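# « Le carton, c'est la moitié du café à emporter »

Quand j'arrive chez Zitik, en milieu de matinée, Ekrem Tuncer est en train de déplier des porte-gobelets. Il en monte un, le regarde, le replie, recommence. « J'adore ce geste ! Vous tirez sur les deux côtés, le fond se met en place tout seul, et d'un coup vous avez un objet en volume. » Il m'en tend un à plat. Je m'y reprends à deux fois, et il rit.

Ekrem a tenu un comptoir à café pendant des années avant de se passionner pour tout ce qui entoure la boisson : les gobelets, les couvercles, les manchons, et surtout ces petits paniers de carton qu'on jette sans les avoir regardés. Il forme aujourd'hui les équipes des comptoirs Perkar, et il lui arrive de parler d'un pli pendant un quart d'heure. Je n'ai pas vu passer le temps.

« Les gens pensent à l'extraction, à la mouture, au lait, et ils ont raison, dit-il. Mais le client qui prend deux cafés, il a encore la rue à traverser, une porte à ouvrir, un téléphone qui sonne. Si le porte-gobelet est mal fichu, votre bel espresso finit sur un manteau. »

Il préfère de loin le modèle à poignée centrale au plateau en cellulose moulée. Le plateau demande deux mains, ou une main bien à plat en dessous, ce qui revient presque au même. La poignée n'en demande qu'une. La cloison qui sépare les gobelets monte et devient l'anse : une seule feuille de carton, découpée et pliée.

« Quand j'ai compris ça, j'étais comme un gosse, raconte Ekrem. Il n'y a rien en trop. La cloison empêche les gobelets de se cogner et c'est elle qu'on attrape. » 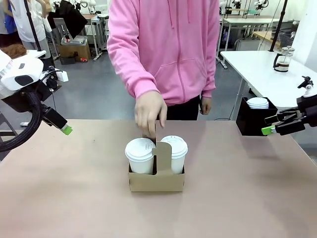

*Le porte-gobelet à deux places, pris du bout des doigts par le haut de la poignée.*

Reste à bien le remplir, et c'est le cœur de ses ateliers. Les couvercles d'abord, qu'il fait fermer en appuyant sur tout le tour avec le pouce (« tout le tour, pas juste devant ! »). Puis les gobelets, l'un après l'autre, en tenant la poignée de l'autre main pour que le carton ne bascule pas pendant qu'un seul côté est chargé. Et ensuite on soulève de quelques centimètres et on attend un peu avant de partir. Si ça penche, on le sent tout de suite dans les doigts.

Je lui demande ce qui se passe avec deux boissons de poids différents, un grand crème et un petit noir par exemple. Son visage s'éclaire.

« Ah, la bonne question ! Ça penche, forcément. Alors on prend la poignée un peu décalée, du côté le plus lourd. Mwangi m'a appris à le faire sans regarder. »

Mwangi Masanja dessine des emballages chez Plelik et passe nous rejoindre vers 11 heures, un rouleau de papier kraft sous le bras. Les deux hommes travaillent ensemble sur un nouveau modèle, baptisé Holanda, dont le prototype en est à sa version 535. « On numérote tout, même les ratés, précise Mwangi. Surtout les ratés, d'ailleurs, ils nous servent plus que les autres. » Le sujet du moment, c'est la découpe de la poignée : trop petite, on n'y passe pas le doigt ; trop grande, le carton se déchire à l'angle.

Pour en juger, il remplit des gobelets d'eau et laisse l'ensemble suspendu à un crochet avec 600 grammes dedans, toute une nuit. « Le matin, je viens voir avant même d'enlever ma veste », avoue-t-il.

Et l'environnement ? Ekrem ne se dérobe pas. Il encourage les habitués à rapporter leur porte-gobelet, qui tient très bien plusieurs trajets s'il n'a pas été mouillé. Un des comptoirs a commencé à les reprendre en février, dans une simple caisse posée près de la caisse enregistreuse, et 1162 sont déjà repartis avec un autre client. « J'en ai retrouvé un avec une liste de courses écrite dessus. Je l'ai gardé, celui-là. »

Avant que je parte, il tient à me préparer deux cafés, un pour moi, un pour la photographe qui m'attend dehors. Il ferme les couvercles, cale les gobelets, me tend le tout par la poignée et me regarde descendre les marches.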